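# Sidewalk delivery robot: how to fix the stopping and clearance rules before simulator sign-off?

**Tags:** pavement-robots, simulation, test-procedure, safety-case

We run a small pavement delivery robot (Trindo base, our own planner) and have to hand a simulation report to the site owner in October. The report has to show that the robot keeps its clearance to fixed objects and stops in time at the kerb edge. I inherited a test plan with 61 runs, nearly all of them the same straight path with a different random seed. The pass rule is "no collision".

Three things I can't settle:

- Should clearance be measured from the base centre or from the outer shell? The plan says "distance to robot", nothing more.
- Does an empty street count as a valid test at all, or must every run have pedestrians in it?
- If the planner is changed after a batch has passed, do I need to repeat the whole batch?

The simulator is Sakgate with the stock town map. I don't have access to the paid standards library, so answers that give only a document number won't help much.

– Ah-rin Jin

---

## Answer 1 (accepted)

Taking your questions in order, then a procedure.

**Clearance.** Measure from the outer shell, including anything that sticks out in normal use (flag, open lid, bumper). Base-centre figures look generous and hide the swing of the rear corners in a turn. Write the reference points into the report with a sketch. If your logger only records the centre pose, compute the shell distance afterwards from pose and footprint; don't subtract a fixed radius unless the shell is round.

**Empty streets.** Valid, and you should have them. They are your baseline for fixed-object clearance and kerb behaviour, and any failure there is easy to trace. They tell you nothing about people, so the report must not claim anything about people on the strength of them. Keep the two groups under separate headings with separate pass rules.

**"No collision" as the pass rule.** Too weak. A run that misses a hydrant by a hair passes. State a minimum clearance, a maximum speed near the kerb and a stopping distance, each with a unit and the point where it is measured. Fix them before the first run and have someone other than the planner's author sign the page.

The order we follow:

1. Freeze the build. Record the planner commit, simulator version, map version and parameter file hash.
2. List the fixed objects on the route that the rule applies to. Go through the map by eye as well as by export. Street furniture placed as scenery is sometimes missing from the object export, and it may have no collision shape either. On a stretch like the one below, the list would have the green dumpster against the building, the lamp post at the pavement edge, the hydrant, and the kerb line itself as a no-cross boundary. 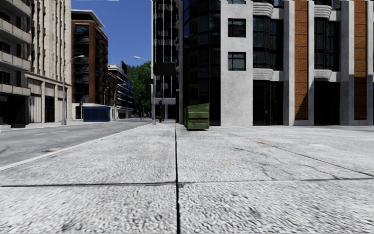
3. Check each listed object has a collision shape. Drive a dummy box into it at walking pace. If the box goes through, fix the map or remove the object from the claim.
4. Run the baseline group, then the pedestrian group. Vary start offset, heading and friction; a new seed alone is not a new case. I would cut your plan to about 13 distinct baseline cases and spend the rest of the time on the second group.
5. Log every abort with a cause. An abort is a result and goes in the table.
6. Repeat on change. A planner change voids the batch. A logging change does not, provided you can show the diff.

One caution on surfaces. Slab joints and cracks in many maps are only painted into the texture, so the wheels roll over a perfectly flat plane. Stopping distances from such a map need a check on real paving before they are quoted.

## Answer 2

Mostly agree, but I'd push back on point 6. Repeating everything for a one-line planner change is expensive, and our assessor accepted a subset when we could show which cases touched the changed code. We used the Egan trace tool for that. You need coverage data from the original batch though, so turn it on from the start.

Also check your units. We had 2 reports sent back for mixing m/s and km/h in one table.

## Answer 3

Just use Sterance, it does the clearance plots for you. Not sure it loads Sakgate maps.

> **Comment on Answer 3:** It doesn't load them directly. You have to convert the map first, and the conversion drops the kerb heights.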